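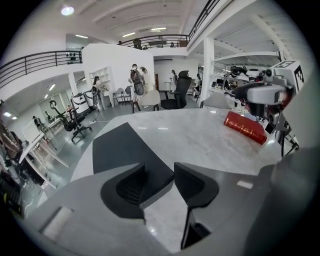 大理石桌面上的红皮精装书,二楼夹层下的开放式办公区

关于我们

Clunar 是一家做城市导览和景点门票预订的小公司,总部在 Zaltville 老城区。做什么:古迹门票、登塔时段、步行导览、音频讲解。不做什么:机票、酒店、签证。问的人很多,先写在前面。

公司由 Ljubica Hoxha 和 Elie Ghanem 创办。两个人原来都是持证导游,一个带城墙线,一个带港口线,常年在同一个售票口前排队,排着排着就认识了。那时候票要当天买,队伍从门口拐到面包店,客人站到脾气都没了,讲解还没开始。于是先做了一张表格,替自己的客人提前订时段。后来别的导游也来借表格。再后来表格撑不住了,就有了网站。

最早的办公室在 Semaan 街一家钟表店楼上,冬天暖气只到下午四点。现在搬到了带夹层的开放式空间,楼上楼下都坐人,打电话请去走廊。

我们卖的票

登塔票。Zaltville 钟塔,1,991 级台阶分布在塔身和外侧城墙步道上,全程走完才算数,中途有三个出口,可以提前下来。没有电梯。膝盖不好的客人请选"半程票",只到第二平台,看河湾足够了。

博物馆联票。海关旧楼、盐仓、印刷工坊,三处通用,首次入场后四天内有效。盐仓每周一闭馆,印刷工坊中午休息,下单页面有写,但很多人不看,所以这里再写一遍。

步行导览。每团最多 20 人,超过就拆成两团,不加价。中文、英文、葡萄牙语、阿拉伯语。中文团目前一周四次,旺季会加,加不加以预订页面为准。

夜游。七月才有。城墙点灯之后出发,路线短,走得慢,适合带老人和孩子。每晚名额很少,开放预定那天基本就没了,请不要打电话来求位置,我们真的没有藏票。

Zillis 一日线。坐支线火车去 Zillis,看修道院遗址和旧磨坊,傍晚回。午饭自理,村里两家餐馆都不错,靠桥那家上菜慢一些。遇到火车停运改乘大巴,多花半个多小时,票价不变。

团队

Ljubica Hoxha,联合创始人,负责路线。现在每个月还自己带几次团,主要是城墙线。新路线都由她先走,白天一遍,下雨一遍,周末人最多的时候再一遍。

Elie Ghanem,联合创始人,管合作和票务。跟各个古迹管理处谈时段、谈配额,一年里有一半时间在开会。

Benvinda Calado,导游培训。讲解稿由她审。规矩比较严:年份要有出处,传说要说明是传说,不许编鬼故事。新导游要跟团听满六次,再由她跟听两次,才能单独带。

Elias Nseir,技术。网站、预订系统、扫码入场都归他。页面打不开找他,退款没到账不找他,找客服。

Elie Hijazi,客服和中文站编辑。公司有两个 Elie,来信请写清楚姓。写错了也会转,就是慢一天。

另有签约导游若干,按季节增减,名单在"导游"页面,每人附照片、语言和擅长的路线。

几个时间点

先有表格,后有网站,中间隔了两个冬天。网站第一个月卖出 200 张票,大部分是钟塔。第二年夏天开了步行导览,开始只有英文和葡萄牙语,阿拉伯语和中文是后加的。停摆过一阵,古迹全关,导览全停,那段时间录了音频讲解,在厨房里录的,有一集能听见水壶响,后来没舍得重录。重新开门以后音频保留下来,现在随登塔票附送。

中文站2021年10月28日上线。当时只有四个页面,翻译也比较生硬,好几处把"城门"写成"大门",慢慢在改,还有没改到的欢迎来信指出来。

音频讲解

下载到手机就能听,不用联网。塔里信号差,请进门前下好。中文版由 Benvinda 定稿,请本地两位配音老师录的,语速偏慢,嫌慢可以调。耳机自备,入口处不出租。

怎么跟古迹合作

票价跟窗口一致,我们另收一笔预订费,付款前单独列出来,不藏在总价里。预订费里拿出一部分给城墙维修基金,去年换了北段的扶手和两块指示牌。收支每年贴在中文站"公告"栏,愿意看的可以看。

时段配额是跟管理处一起定的。钟塔旺季一天放 2,000 个名额,窗口和网上各占一部分,网上卖完了窗口可能还有,早上去碰碰运气。反过来也一样。

免票和优惠

本地居民凭证件,周日上午钟塔免费,仍需预约时段。六岁以下儿童免票,但登塔要有大人陪同,一个大人最多带两个。学生票认学生证原件,手机照片不行,这条是管理处定的,我们改不了。导游带团凭证件免票,走侧门。

轮椅和婴儿车:海关旧楼全馆可以,盐仓只有一层可以,钟塔不行。步行导览有一条平路路线,下单时勾选"无台阶",导游会提前联系您确认集合点。

退改

参观前一天晚上八点前可以免费改一次时段。退票收手续费,比例看票种,付款页有写。大风封塔全额退,不用申请,原路退回。下小雨不封塔,导览也照走,请带伞或雨衣,石板路滑,鞋子穿好一点。迟到十五分钟以内可以直接进,再晚就要看现场工作人员安排,我们说了不算。

招人

长期找导游,中文和阿拉伯语优先。要求:持本地导游证,能走路,周末能上班。没有证但想考的也可以写信来,Benvinda 每年春天开一个备考小班,名额有限,不收费,考过了要跟我们签一季。实习生暂时不招,座位不够。

学校和团体

学校团请至少提前三周联系,带队老师免票。我们有一套给小学生用的城墙任务单,找石匠记号、认城门名字那种,中文版刚印好,可以提前寄到学校。公司团建也接,不接带喇叭的。

联系

写信最快,工作日当天回,周末顺延。电话上午九点到下午五点,午饭时间可能没人接,多响几声。办公室不售票也不取票,票都在手机里,请直接去景点入口扫码。要发票的请在下单时填好抬头,事后补开要等月底。

中文站内容由 Elie Hijazi 维护,开放时间以各景点当天公告为准。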